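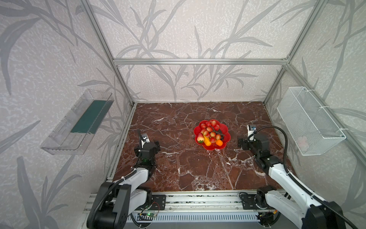

**Visit to the Pameck showroom, Hustum**

Purpose: to inspect artificial fruit and play food under consideration for the Lillach family centres, before the order for the coming year is placed.

The delegation was received at 9.30 a.m. in the ground-floor showroom. Pameck currently lists 391 items of artificial and play food, of which 132 are fruit or vegetables. The remainder - bread, fish, cakes and prepared dishes - was not examined on this occasion. The company supplied a printed price list, and a copy has been placed with the purchasing papers.

## Range and appearance

The morning was given to the Hung range, sold both singly and in mixed sets. The centres use these pieces for sorting, for naming games and in the home corner, and staff had asked that the common fruits be recognisable to children aged 2 and over. The orange and the peach met this requirement. Certain of the smaller red-and-yellow pieces were less clear, and members of the delegation differed as to which fruit was intended. Pameck undertook to provide a list of names with each set.

## Serving and presentation

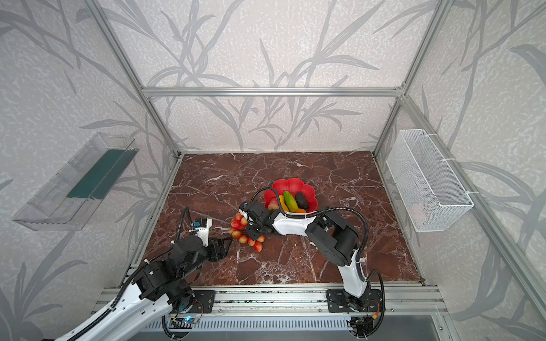 Plates and bowls are priced separately from the food, and the centres will need to budget for both. The current stock at Lillach is plain and shallow, and several plates have been withdrawn owing to cracks. The red plastic plate with petal-shaped edges was preferred: with the cucumber or courgette, the avocado and a few other pieces on it, the colours remained easy to tell apart. The bunch of small round fruits, lying beside it on the dark marble-patterned surface, takes up a good deal of space and would be better given a bowl of its own.

## Matters outstanding

- Written confirmation of cleaning instructions for the bunched fruits.
- A quotation for 91 mixed sets, with and without plates.
- Delivery to Lillach before the end of August.

The visit closed at 12.15 p.m.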